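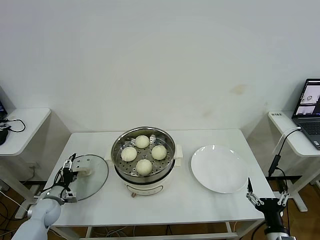 Okadness Two-Arm Teaching Station
Bent Bach, October

Station for recording demonstrations on two arms at once. Person leads, arms follow, everything lands in one file per take. Built for kitchen-type tasks, the kind where one hand has a lid and the other has to deal with food. Buns out of a steamer onto a plate, that sort of job. Also folding, sorting, packing, whatever fits on the table.

We sell it as a complete station or as arms plus software if you already have a table you like.

What you get

Two follower arms, two-finger grippers fitted. Pair of leader arms for the operator. Head camera on a fixed post, plus one small camera per wrist. Clamps, cables, power supply, spare finger pads. Flindum recorder software, one license per station. Laptop not included. Table not included unless you order the full station.

Full station adds the white main table and two side tables. Lab people kept asking for the side tables so now they're standard.

Recording

Flindum shows the camera views live on the operator's laptop. Start and stop with the foot pedal. Double tap throws the take away, which you will use a lot in the first week. Each take saves joint positions for both arms, gripper opening, all camera streams and the task sentence you typed in. Timestamps are done at capture and not afterward, so no lining things up by hand.

Rate is 25 frames a second on all cameras. Can be set lower. Can't be set higher, please stop asking Skarphéðinn.

Takes can be tagged good, bad or recovery. Recovery is for when the gripper slips and the operator fixes it. Keep those! Our own lid policy got noticably better once we stopped deleting them.

How many takes do I need

Depends on the task, sorry. For the steamer set our lab recorded 832 takes, split over 46 layouts. Layout meaning where the pot sits, which side the plate is on, how the buns are arranged on the tray. Same layout over and over gives you a policy that works in one spot and falls apart when the plate moves. Move stuff between takes. Change the lights too if you can.

Lids are harder than buns. Glass gives the cameras very little to go on and the knob is small. Go slow on the grasp, pause, then lift. Operators who rush the grasp make data that looks fine on playback and trains badly.

Buns are soft so set the gripper force limit low before you start. Presets for soft, medium and rigid objects are in the Flindum side menu. Soft preset is fine for bread, buns, sponge, towels.

Grippers

Two-finger parallel, black housing. Finger pads swap with one screw. Standard pad is flat rubber. Grooved pad is better on handles and knobs, ridged one is for cloth. Pads wear out, order extra. Wipe with a damp cloth, no solvents.

Arms are not sealed. Steam and electronics don't mix, so record with the cooker unplugged and food at room temp. If you need live steam on your task, talk to us first about the Sombatkul sleeve kit. It's a separate order and it does cut wrist travel a bit.

Setup

Plan on 2 people for the first install. Clamp the arms, run the cables down and off the floor if you can manage it, plug in, run the calibration from Flindum. Calibration asks you to touch the fingertips together at a few points. If it fails, check the wrist camera plugs first, its nearly always a wrist camera plug.

Post camera should see the whole tabletop and both grippers at rest. Don't move it mid-dataset. If somebody bumps it, recalibrate and start a new session folder. Mixing the two in one folder is the most common thing we see in support.

Export

Flindum writes its own format plus plain video and a table of joint values. Converter scripts come with it. The Grultmont trainer reads Flindum folders directly, no conversion. Other trainers, use the scripts.

Everything stays on your machine. No account, no upload.

Known issues

- Pedal sometimes registers a double tap on carpet. Put it on something hard.
- Left wrist view can come up in the right wrist slot after a restart. Swap button is under Cameras. Fix is coming.
- Typing in the task box while recording stops the take. Type first.

Ordering

Stations are built to order. Tell us table or no table, cable length, which pads. Price on request, discount for teaching labs. Spare pads, cables and pedals ship from stock.

Warranty covers arms and grippers, not pads. Questions about the hardware go to Bent, software to Skarphéðinn Thygesen. Mornings are best for a call, after lunch we are usually recording.

Contact | © Okadness | Back to top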